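Horkside bench notebook – cell budget, second pass

Money left on the equipment line: $2,000. Has to cover everything until the new line opens in April. Anything bigger than that goes on the April wish list, bottom of this entry. Please write under mine, don't cross out.

Went through the cell with the cup and bag job set up and tried to write down what is wearing, what is annoying, what we keep borrowing from the other bench. Not in order of importance.

Fingers first. Both grippers are on the stock fingers and the pads are getting shiny. Lids are the worst. Pulp carriers are ok, there's an edge to get hold of. Bag handles depend on the handle, rope is fine, string less so. Sora quote for the soft pad finger sets is $163 a set, one set does one gripper. Want 2 sets now and would like a spare but see total.

Also need somebody to check whether the Sora set changes the finger length. If it does the homing numbers and the gripper offset both move and that's an afternoon gone. Put it in the email before ordering, not after like last time. 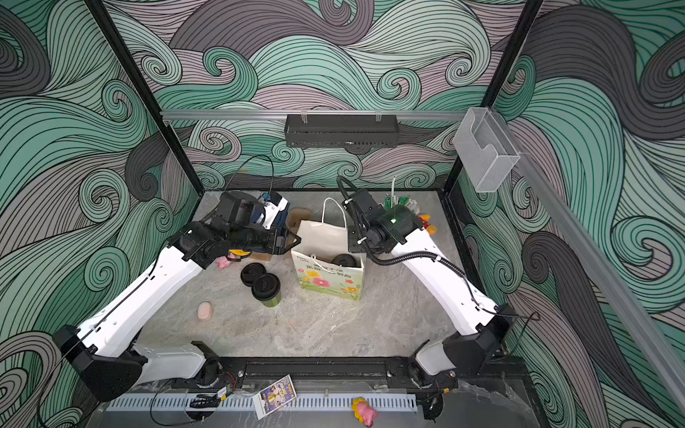 Cup and bag job, both arms in. Cups down on the floor to the left of the bag.

Cups over. This is the state I care about for the fingers, a cup lying on its side wants a different grip from a standing one, and the pad has to take it around the body and not only at the lid. Stock pads are too narrow for my taste. Sora drawing shows a wider one, didn't write the width down, look it up.

Cables. Corrugated conduit on the right arm is good, leave it. The left one has the thin black cable looping up by the back wall and I'd like it in something before it snags on the tray. Same conduit would be overkill. Spiral wrap, a short length, Mulligan has it by the foot. Loose stuff down by the left shoulder also needs to go into the duct, that costs nothing, just do it.

Connector bundle and the little green board sitting on the duct at the front. Wants a box. Any box. Mulligan has small ones with a clear lid, add one to the order. Until then at least a bit of tape under it.

Duct itself – slotted, gray, plenty of room in it. No spend.

Back tray on the rail: keep. Clear holder on the right rail: keep, but decide what it's for. I proposed straws. Was told no. Fine.

Wrist cameras

Longer section because this is where the money argument is.

The request from the Callholm side is for new wrist cameras on both arms. I priced them and they don't fit in what's left, not even one. So the question is what we can do to the ones we have. My list of complaints, from going through a batch of wrist views:

– housing is glossy and picks up the overhead light, white highlights right across it
– glare patch on the floor, moves when the arm moves, of course
– gripper takes up a big chunk of the bottom of the view and the fingers run out of it at the corners, so the last bit before contact is guesswork
– soft and shiny stuff is hard to read, satiny fabric in particular, folds go bright and the edges dissapear

First two are lighting. Third is the mount. Fourth is partly lighting and partly just fabric.

Lighting fix is cheap: diffuser panels over the overhead lights. Mulligan does a panel that clips on, and freight is $100 flat whatever we order, which annoys me every time, so everything from Mulligan goes in ONE order. If you want something from them write it here by end of the week.

Matte wrap for the gripper housings. Vinyl, black, a roll lasts forever. Keep it off the faint lettering on the rim, safety will ask. Cut a template from paper first.

Mount: a spacer to bring the camera out and tilt it. We can print that here, no purchase, just filament and somebody's patience. Check that the tilted camera doesn't hit the conduit on the right arm at full wrist roll. I think it clears. Thinking isn't measuring.

If after all that the views are still bad then new cameras go at the top of the April list and I'll stop arguing.

Fabric, since it came up. Cloth pieces are on the job list next to the paper goods now. Look at the yellow one bunched up over the brown bag with the blue next to it, and the ribbed knit piece over on the right. Three different behaviors in one view and a highlight off the housing in the middle. For this kind of thing I would take the diffusers over a better sensor, any day.
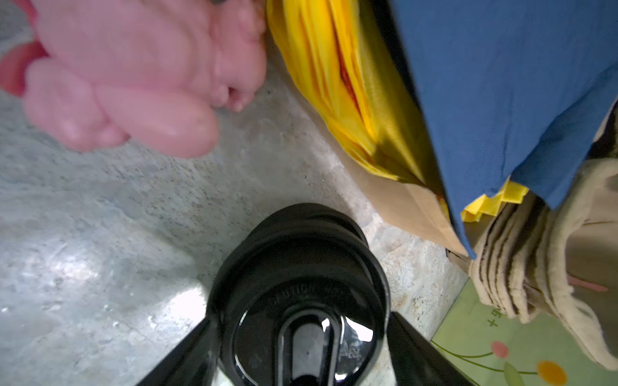
Consumables

People keep forgetting these are a budget line. They don't last. A crushed carrier is a different object from a fresh one and we either reset with fresh ones or we write down that we didn't.

Shopping bags, white with handles – we go through these fastest. Handles pull out. Get a sleeve of plain ones plus keep collecting printed ones, we want the variety. Both rope and string handles please, not all of one.

Brown kraft bags – enough on the shelf.

Cups with black lids, olive green body – same cup if possible. A slightly different lid and the grips have to be redone. If the shop is out then wait, do not substitue.

Nested brown cups – fine, cheap, one more sleeve.

Pulp carriers – more. They go soft at the corners. Stack flat in storage, stop jamming them in sideways.

Wrapped straws – have plenty. Nobody needs to buy straws ever again.

Toys and plush – no spend. Bring from home if you like but sign them in, and no glitter.

Mats and printed cards – no spend either.

I'd put the consumables on the equipment line only if they won't go on supplies. Ask purchasing again. Last answer was "maybe," which is not an account code.

Storage

Related. We need a shelf unit beside the cell with bins so a reset doesn't mean a walk across the floor. One bin per job: cup job, cloth job, odds and ends. Labels on the front, with a photo of what belongs inside. Saw a wire unit in the Mulligan catalog that would fit between the cell and the door but measure first, the door swings in.

If the shelf pushes us over, cheaper plan is the old cart from the stock room. Wheels are bad. Would work till April.

Spares

What do we do if a gripper dies. Right now: stop. Both arms get used together for the bag jobs, one holds and one loads, so losing one side loses the job. A spare gripper is well out of reach of this line. Options:

a) service contract from the maker, yearly, comes off a different line, slow approval
b) share a spare with the Callholm bench, they have the same model, split it in April
c) keep going and hope

I vote b. Needs an agreement in writing about who gets it if both break. Someone will laugh at this and then it will happen.

Small spares we can do now – finger screws, pad adhesive, one wrist cable. Wrist cable is the only one with a lead time. Order it early.

Walls

Question from the last walk-through was if we should buy a second set of wall prints, plain gray, to swap in. The wave pattern is busy and that's the point of it, I'd rather keep it and spend on light. But a plain set would be useful for comparison. Put on April list, low. Somebody suggested painting foam board. Sure, if it's your weekend.

Running order for spend

Sora finger sets, 2
Diffuser panels
Matte wrap
Spiral wrap, small box, wrist cable, screws
Shelf and bins
Consumables if supplies won't take them

Works out under the line by my sums with the Mulligan freight in, provided the shelf is the small one. I haven't got tax on any of it. Someone who knows if we're exempt at this address please write it here: ______

Layout to plan the shelf against is the one with the carriers stacked at back left, cups standing in the middle, bag behind them, brown cups and straws over to the right. That's the fullest version of the job and every item in it needs a place in the bin. Left arm over the carriers, right arm reaching in to the center with the fingers open. If the bin photo looks like this then a new person can reset it without asking.
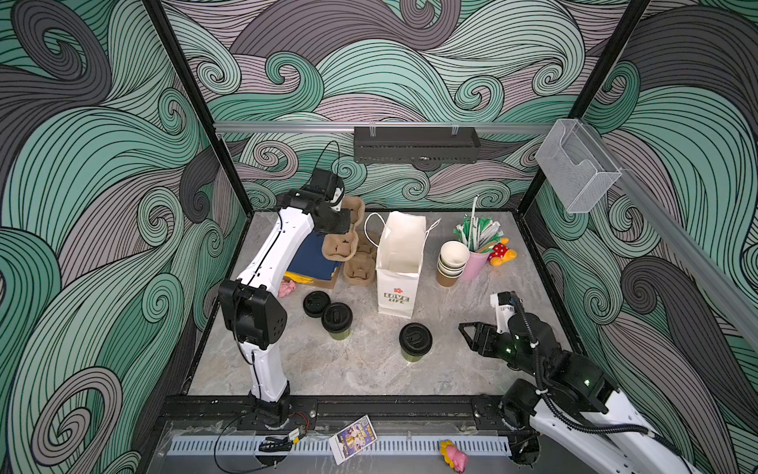

Callholm, Saturday, July 30, 2022

Wrote the above over at Horkside, finishing up here at the other bench with their list next to mine.

They agree on the diffusers. They do not agree on waiting for cameras, but they have no money either so we wait together. They are fine with sharing a spare gripper in principle and want it kept at their end. I want it at ours. Left it.

Sora: they already have one of the soft finger sets here, on a bench arm. Tried it by hand on a lid, nice feel, bit grabby on paper. Length looks the same as stock with both held side by side but I didn't have calipers. So still ask.

Things I missed that they have on their list:

– a proper mat under the base on the side where the clear plastic sheet is now. Ours slides. Add to Mulligan order, cheap
– cover for the small module at the left base, red and black wires need strain relief too. Covered by the box I think, check the box is deep enough
– second power strip, mounted, off the floor
– a label printer. We have one. They don't. Not my line

Wheels for the old cart: they have a set, unused, will swap for a sleeve of pulp carriers. Said yes on the spot. So the shelf drops down a place and the cart is back in, unless somebody objects before the order goes.

April list as it stands:

wrist cameras, both arms
spare gripper, shared
plain wall set
longer rail for the back, only if the tray moves
overhead camera on its own mount, not bolted to the cell

Not agreed on order past the first one. Theirs has the overhead camera ahead of the gripper.

To do for me – email Sora re finger length, call Mulligan about whether the panels come in half lengths, ask purchasing re supplies code, print the spacer. Spacer file is in the shared folder under mounts, version with the tilt in the name, the other one is wrong, don't print the other one.

Mulligan order goes in once the half length question is answered. Adds after that wait for the next one and you pay the freight.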